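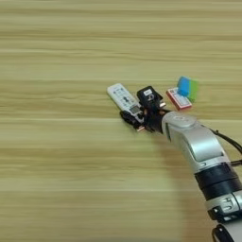 To: Narkcombe Allotment Association members list
From: Hala Naciri, Membership Office
Subject: Re: Water charges for the coming season

Dear members,

Thank you to those who wrote in response to the notice on water charges. Mr. Masanja's message is quoted below so that all plot holders may see the question and the reply together.

Faraji Masanja wrote:
> The notice says that each plot may draw 900 gallons before
> the extra charge applies. My plot is a half plot at the Armont
> end, and we share a tap with the row behind. Is the limit
> the same for us? Also, will rain barrels be allowed this year?

The limit for a half plot is 400 gallons. Where a tap is shared, the meter reading will be divided according to plot size unless the plot holders agree on another division and send it to this office in writing before the end of May.
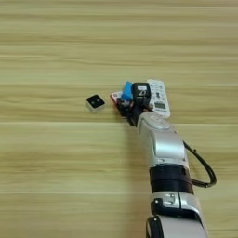 Rain barrels are permitted on all plots, including those at the Armont end. Each barrel must have a fitted lid and must stand at least two feet from the path. Water collected in barrels does not count toward the limit. Tanks larger than 300 gallons require prior approval, and requests should be sent to Mr. Fouad Ouali with a simple sketch of the proposed location.

Members are also reminded that hoses may not be left running unattended, and that the Ragab Lane gate must be locked after 8 p.m.

Questions about individual bills should be addressed to Nawal Lahlou and not to the full list.

Sincerely,

Hala Naciri
Membership Office
Narkcombe Allotment Association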